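Do we need the whole community to sign off on a management plan?

Rindard
My cousins and I are helping our community write down the rules for our forest and fishing grounds. It's around 900 hectares, all customary land – no title yet. A support group told us we need a signature from every adult before we can send the plan to the district. That's 898 people and a lot of them work on the coast until January. Is that right? We have 3 elders who've always spoken for the families.

Dandholm
Depends on the country, so ask which law they mean. We went through this two years ago and it was just their own form asking for it! We held open meetings, read the draft out loud in our language, and wrote down who came and what they objected to. The district took that plus the elders' marks.
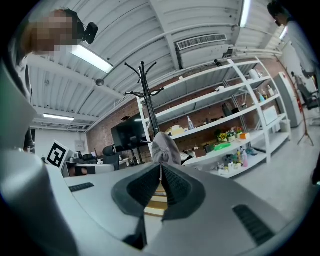
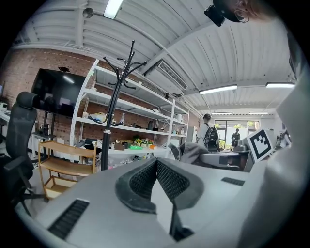
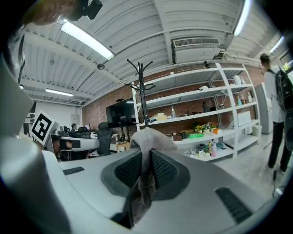 One thing I'd do differently is hold a second meeting just for the women, who do most of the shellfish gathering and hardly got a word in at ours. We ended up rewriting the whole part on closed seasons (twice). And keep the original papers in the village, send copies only.

Ekari
Same problem here, still waiting. I'd get the boundary agreed with your neighbors first, ours held everything up.

Rindard
Thanks both, I'll ask them for the law in writing.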